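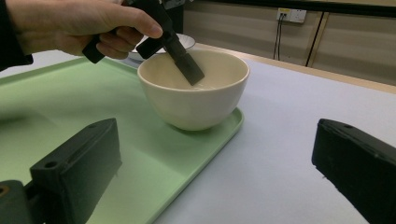
Recording Pro Bono and In-Kind Support from a Corporate Partner

Last updated: 2024-02-21

Applies to: charities and nonprofit networks that receive donated professional time, goods or office space from a company under a written partnership agreement.

This guide covers setup, monthly entry and year-end reporting. It does not cover cash gifts or sponsorship income. The screens named below are from Sirnik, the contact and grants database used across the Pundham network. If your organization keeps its records in a spreadsheet, use the same fields as column headings.

Before you start

You will need:
The signed partnership agreement, including any schedules
The name of one reporting contact at the company
Edit rights in Sirnik (view-only accounts cannot create a support record)
Your organization's policy on valuing donated services

Check whether your accounting rules let you recognize donated services in the financial statements. Many rules allow it only when the work needs specialist skills and you would otherwise have paid for it. Legal drafting usually qualifies. A team painting day usually does not. Record both in Sirnik, but mark the second as "Not recognized."

Step 1. Create the partner record

Open Organizations and search for the company under its registered name. Partner offices often trade under slightly different names, so search for the short form as well. If a record exists, do not create a second one. Add your agreement to the existing record.

Set Relationship Type to "Corporate partner." Enter the start date and end date from the agreement, not from the press announcement. The two can differ by several weeks.

Step 2. Enter the agreement terms

Under Agreements, select New and fill in the following:

Type of support: services, goods, space or mixed
Annual ceiling: hours or value, if the agreement sets one
Reporting interval: monthly unless the agreement says otherwise
Exclusions: any work the company has said it will not do

Leave the ceiling blank if there is none. Do not enter zero. Sirnik reads zero as a limit and will flag every entry as over the cap.

Step 3. Agree on a rate

Donated time is recorded at fair value, meaning what you would have paid for the same work in the open market. For a law firm this may be well below the standard billing rate. Ask the company for its rate by grade, then compare it with at least two quotes or published rates for similar work in your area. Save the comparison as an attachment.

Worked example. Staker, a member organization, received 40 hours of contract review from a partner firm. The rate agreed for that grade was $137 an hour. The entry is:

Hours: 40
Rate: 137.00
Value: 5,480.00
Recognized: Yes

The firm's own letter quoted a higher figure based on its client rate. The letter was filed with the record and the higher figure was not used.

Step 4. Log support each month

Send the reporting contact the standard form in the first week of the month. The form asks for the date, the grade of staff, the hours and a one-line description of the work. Descriptions of legal work should not contain privileged detail. "Review of data sharing agreement" is enough.

When the form comes back, enter each line separately. Do not combine two grades in one line, even where the task was the same. For goods, enter the item, the quantity and the retail price on the day of receipt. The Ntuli office logged donated printed training guides this way at a total of $326, with the supplier's price list attached.

If the company reports no activity, enter a nil return. A missing month and a nil month look the same in the annual report unless this is done.

Step 5. Reconcile

At the end of each quarter, run the report Support by Partner and compare it with the company's own total. Differences under $2,000 may be cleared by the finance lead with a note. Larger differences go back to the reporting contact with the line entries attached.

Common causes of a difference:
Travel time counted by the company but not by you
Staff grade changed partway through the year
Work done for a member organization and logged by the network office
Entries dated by submission, not by date of work

Step 6. Year-end

Lock the year's entries once the April reconciliation is signed. Export the recognized total for the accounts and the full total for the annual review. Label the two figures clearly. The company will often want to quote the full total in its own report; send it in writing with the reporting period stated.

Corrections after locking need a reversing entry in the new year. Do not ask for the year to be reopened for amounts under the clearing limit in Step 5.

Related pages

Ending a partnership agreement early
Conflict checks before accepting legal support
Using a partner's logo on network materials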